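Washing a cotton blanket that has gone stiff
Household > Laundry and linen

loubna_els
Posts: 88
Good evening to all. I have a white cotton blanket from Jivholm, bought in April. After four washes it became hard like cardboard. I wash at 60 and I dry it on the line. Our water is very hard here. What am I doing wrong?

Chinyere U.
Posts: 3623
Nothing terrible. Hard water and too much powder do this together. Use half of the powder and give it one more rinse. Please no softener, it makes cotton drink less water.

kpadilla
Posts: 29
I disagree about softener. I have used it for years on my towels and they are fine. A small capful does not hurt anybody.

Chinyere U.
Posts: 3623
For towels I would say it is even worse, but we had this discussion already in the other thread.

milagros_b
Posts: 200
Before it dries, shake it strongly and pull it from corner to corner, then turn it and pull the other two corners. My aunt taught me this for sheets and it works also for blankets.

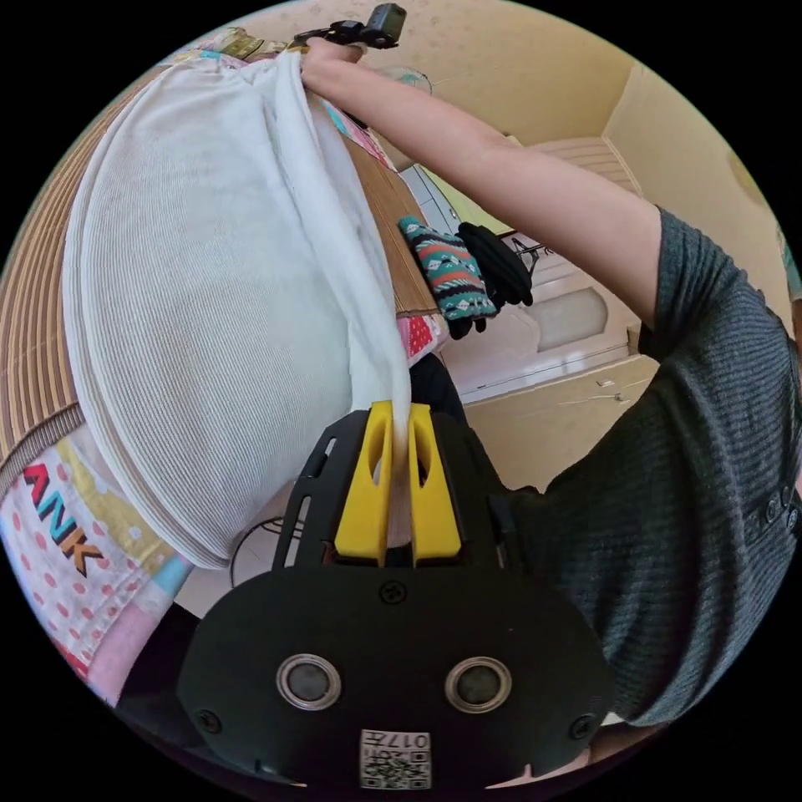
Does vinegar in the rinse help against the hard water?
A little, half a cup of the white one in the softener drawer, but do not use it in every wash if your machine has old rubber seals.

loubna_els
Posts: 88
Thank you, I did not know about the seals. My machine is a Nustum and it is older than my son.

kpadilla
Posts: 29
Then leave the vinegar and buy softener :)

Gwawr G
Posts: 200
I would also go down to 40. The care label on my Jivholm says 40, please check yours. And hang it in the shade, strong sun made mine rough on one side.

loubna_els
Posts: 88
You are right, mine says 40 too. I will wash it again on Sunday with less powder and write here how it went.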